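How people in Gandcombe look after the jewellery they've inherited

Project report, second year Local Heritage option

I picked this topic because of my gran, who kept all her necklaces in a biscuit tin and wore exactly one of them. When she died we got the tin, and nobody in the family had a clue where half of it had come from. So when our tutor, Solange Chevalier, said we could do any project we liked as long as it involved talking to real people, I already had mine (smug, I know).

Gandcombe isn't a big place, but it had a jeweller's called Brunet on the high street for 73 years, and most of the older families bought something there at one time or another. I wanted to find out what had happened to those pieces, who wears them now and what stories had come down with them. I put a card up in the library and another in the launderette, and ended up with nine people willing to talk to me. Two of them had never met before and discovered they'd both been given the same design of locket for their confirmation!

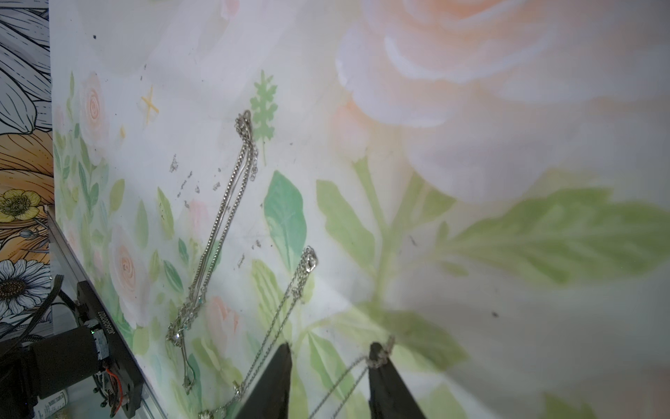 Why do fine chains get passed on less often than rings?

Mostly it comes down to wear and repair. A ring can be resized and carries on for generations, but a thin chain snaps or knots, gets put away until somebody has time to sort it out, and by then the person who remembers its story may have gone.

That came up in seven of my interviews in one form or another. Steinar Bech told me his mother's chain had been "waiting to be mended" since before he left school, and he's retired now. Yoshinori Ishida had the opposite experience. His aunt's chain had been repaired so many times that he reckoned there was more solder in it than chain, and he loved it all the more for that.

I'd planned to use a questionnaire and it was a bit of a flop. I asked things like "How would you rate the importance of this item?" and people gave me a number and then looked at me as if to say, is that it? After the second interview I dropped it and just asked them to tell me about the piece while they held it, and the talk went on for ages. My longest recording was on a Saturday with Shengli Peng, who got out her whole collection and made me lunch as well.

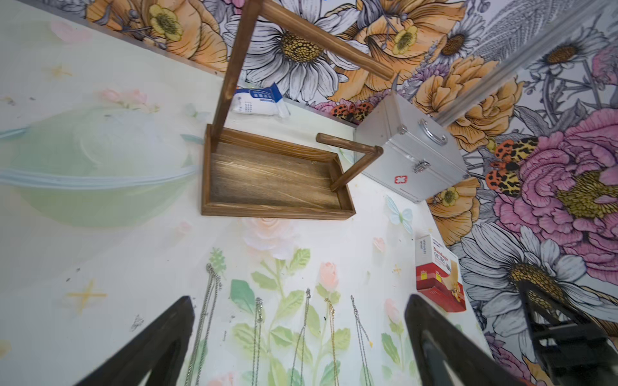
Storage was the bit I expected to be dull and it ended up being my favourite chapter. Almost everyone kept the good pieces hidden and the cheap ones out on show, so the things with the best stories were the ones that never got seen. I think a stand would change that for a lot of people. A wooden one with a round crossbar and a little tray that has raised rims, say, would let you hang the chains up and drop the earrings underneath, and you'd see your great-aunt's beads every morning when you brushed your hair. Pascal Rolland thought this was a terrible idea and said he'd only knock it over.

If I did the project again I'd start earlier than January and I'd get a better recorder. Typing up the interviews took me most of the spring, and there are more than 400 lines of notes I haven't used at all, including a long argument about whether you should ever melt down a wedding ring. I'd also like to trace the Brunet order books, which one person thought had gone to a cousin in Bunau. I wrote to the address I was given but haven't heard back.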